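Mumstead Completes Service of Bin-Picking Cell

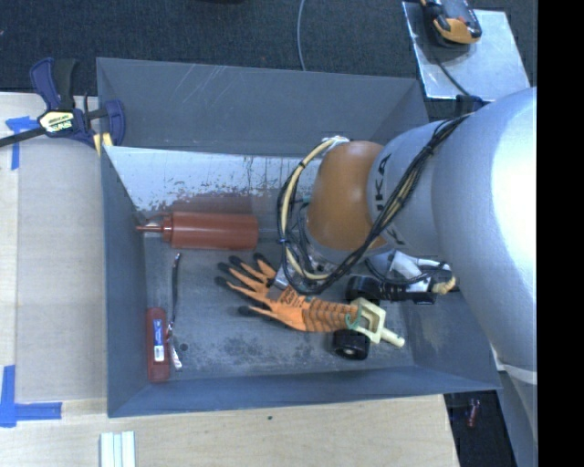

March 2, 2022

The Mumstead Center for Applied Handling has returned its bin-picking cell to regular use following a scheduled service and a partial replacement of the arm's external cabling. The work was carried out over nine days by the center's own technical staff, with parts supplied by Andden.

The cell is used to test how well a robot arm can pick mixed household and workshop items from an open bin. Items in the current test set include a squeeze bottle, a work glove and small packages. They differ widely in shape and stiffness, and the arm must reach low over the sides of the bin to get to them. That motion places repeated strain on the cables that run outside the arm to the gripper.

During an inspection last September, staff found wear on the outer sleeve of one cable at the point where it passes the wrist. No fault had been recorded in operation, but the center decided to bring the cable work forward and combine it with the regular service, which falls due every 2,000 hours.

"The wrist turns farther in this cell than in our other two, and the cable has to follow it," said Ubaldo Testa, who is responsible for equipment at the center. "We had set the slack for a shallower bin. When the bin was changed, the slack should have been changed with it."

The cable bundle has now been routed again with a longer loop at the wrist. Staff moved the arm by hand control through 13 test poses, including the four lowest corner positions, and checked at each one that the cables were neither pulled tight nor caught between the joints. The air lines to the gripper were tested for leaks at the same time, and two fittings were replaced.

The position of the bin was also reviewed. The bin is held to the table by clamps, and its place is marked with blue tape so that it can be taken out for cleaning and put back. The center's measurements showed that it had moved slightly from its recorded position - enough to affect picks made close to the walls. The clamps were reset, the tape was renewed, and the position of the bin was measured again and entered in the control software, which is provided by Texier.

Under revised instructions issued with the completion of the work, operators are asked to check the clamps at the start of each shift and to look over the full length of the cable bundle once a week. Any change to the bin or the table must be reported to the equipment office before the arm is run at normal speed.

Gergely Kocsis, who leads the test program, said that 19 runs had been postponed during the service and would be completed in the coming weeks. Runs for the Fellex project will be given priority. Groups with reserved time on the cell will receive a new schedule by e-mail.

The same cable arrangement will be considered for the center's other two cells when they come due for service. Questions about access to the cell should be sent to the equipment office.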